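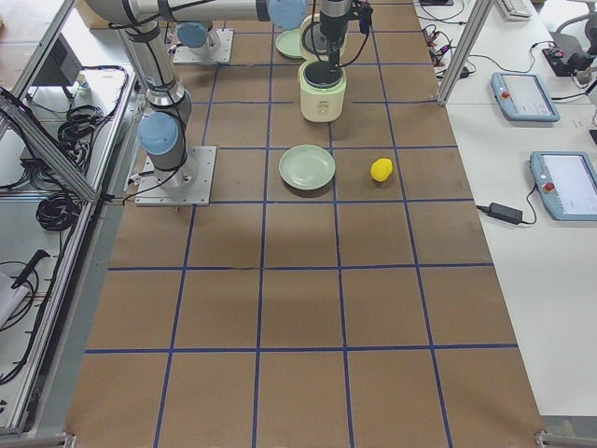
Achilleas Sotiropoulos wrote to us back in August to say that every planner he'd tried was fine until you asked it to put the arm inside something, and then it either sulked or took the long way round the room. I've had that message pinned over my desk ever since, and it's a big part of why I'm so pleased to tell you that Gollura 4 is out today!

I'm Sofia Dimitriou and I look after the planning side at Nurkus. We make software for robot arms - the bit that decides how the arm gets from where it is to where you'd like it to be - and Gollura is our planner. If you've used version 3 you'll know it was quick in open space and rather nervous near anything with a rim. Cookers, bins, deep bowls, drawers, that sort of thing. It would treat the opening as if it were half the size it really was, just to be safe, and then tell you there was no way in. (Sorry about that. We did hear you.)

Version 4 handles openings properly. You mark the mouth of the container once, or let the perception module find it for you, and the planner works out a way down and, just as importantly, a way back out again with something in the gripper. It looks at the whole arm while it does this, elbow and cables included, so you shouldn't get those lovely plans where the fingers are perfectly placed and the forearm is trying to pass through a lid.

We've been using kitchen things on the bench for this release. A rice cooker is a brilliant test, it has a round body, a dark inside that depth cameras don't much like, and a lid standing up right behind the place you want to go. Our test set now has 312 tasks in it, and 21 of those are new ones to do with lids alone. I wrote most of them and I can't look at a saucepan in the same way any more.

The other big change is for anyone with two arms at one table. Gollura 3 planned for one arm and asked the other to wait, which was safe but painfully slow to watch. The new version plans for both together and lets you say which arm gives way. You can set that for each task, or for each part of the table if you work in zones as we do. It took us far longer than I'd promised everybody, and I'm delighted with it.

Smaller things, in no special order. The preview window now shows the path as a moving arm, so you can scrub backwards and forwards before you send anything to the controller. Error messages are in proper sentences and name the link that's in the way. You can save a grasp and use it again on a bigger or smaller plate without starting from scratch. And the settings page finally has a search box - hooray!

Some things aren't in yet. Soft containers such as bags are still hit and miss, so we've left them switched off unless you go looking for them. See-through lids are on the list for the next update.

Panagiotou, who sell and support our software alongside their own controllers, have the new version ready to download from this morning, and anyone with a current Gollura 3 licence can move up without paying extra. Your old task files will open as they are, though do have a look at your speed limits the first time because the names of two of the settings have changed. The Grekcombe add-on for recording and replaying runs has been updated as well and needs to be installed after the main package, or it'll grumble.

If you'd like a walk-through with your own arm and your own awkward objects, get in touch through the Nurkus contact page and ask for me. Press copies of the release notes are available from the same place, and I'm happy to talk to anyone writing about planning, containers or lids.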